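비선형 파동 및 섭동이론 연구실에서 함께 일할 박사후연구원 2명을 모집합니다. 임용 시기는 9월이며, 적임자가 없으면 뽑지 않을 수 있습니다.

## 연구 내용

주 과제는 약한 비선형성을 갖는 분산 방정식의 장시간 거동입니다. 현재는 다음 문제를 다루고 있습니다.

- 준주기 경계조건에서 보(beam) 방정식의 작은 진폭 해
- 공명항이 남는 경우의 버크호프 표준형 계산
- 다중척도 전개의 오차 한계를 기호 계산으로 검증하는 작업

세 번째 문제에는 연구실에서 개발한 기호 계산 패키지 Soten을 씁니다. 고차 전개에서 항의 수가 빠르게 늘어나는데, 최근 계산에서는 6차까지 정리한 뒤 2,709개 항이 남았습니다. 이를 줄이는 알고리즘에 관심 있는 분이면 좋겠습니다.
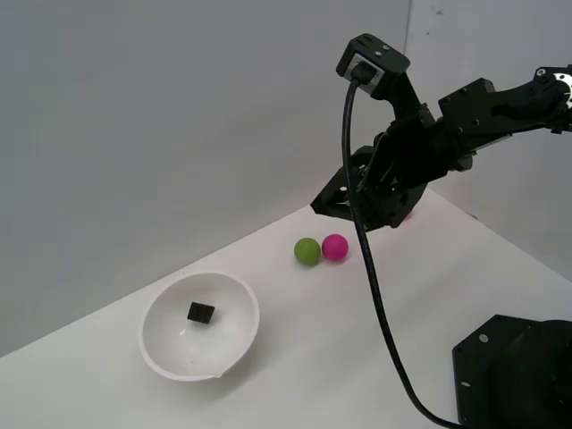 두 자리 중 하나는 해석 쪽, 다른 하나는 계산 쪽입니다. 지원서에 희망하는 쪽을 적어 주십시오. 둘 다 가능하면 그렇게 적으셔도 됩니다.

## 지원 자격

- 수학, 응용수학, 물리학 또는 관련 분야 박사학위 소지자 (임용일 전 취득 예정자 포함)
- 해석 분야: 해밀턴 편미분방정식 또는 KAM 이론 관련 논문 1편 이상 (프리프린트 인정)
- 계산 분야: Python이나 C++로 작성한 코드를 제출할 수 있는 분
- 영어로 논문을 쓸 수 있는 분. 한국어 능력은 보지 않습니다.

## 근무 조건

계약 기간은 12개월이고, 평가를 거쳐 최장 36개월까지 연장합니다. 급여는 경력에 따라 정하며 4대 보험과 퇴직금은 별도입니다. 국내외 학회 출장비는 과제 예산에서 지급합니다. 강의 의무는 없으나 원하면 학기당 한 과목을 맡을 수 있습니다. 개인 책상과 계산 서버 계정을 제공합니다.
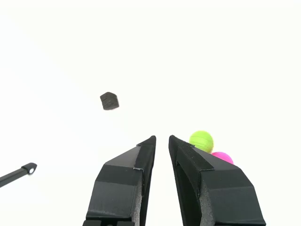

## 제출 서류

1. 이력서와 논문 목록
2. 연구계획서 (공백 포함 3,000자 이내, 영문은 두 쪽 이내)
3. 대표 논문 1편
4. 추천인 두 명의 이름과 연락처. 추천서는 서류 통과자에 한해 저희가 직접 요청합니다.

모든 파일은 PDF 하나로 묶어 주십시오. 계산 분야 지원자는 코드 저장소 주소를 이력서 첫 쪽에 적습니다.

## 일정

서류는 5월 말일 오후 6시까지 받습니다. 면접은 6월 중 화상으로 진행하며, 발표 30분과 질의응답 20분입니다. 결과는 합격 여부와 관계없이 모든 지원자에게 메일로 알립니다.

연구 내용에 관한 문의는 구로운(Ro-un Koo), 서류와 계약에 관한 문의는 연빛나(Bit-na Yeon)에게 해 주십시오. 메일 제목은 "박사후연구원 지원_성명"으로 적습니다.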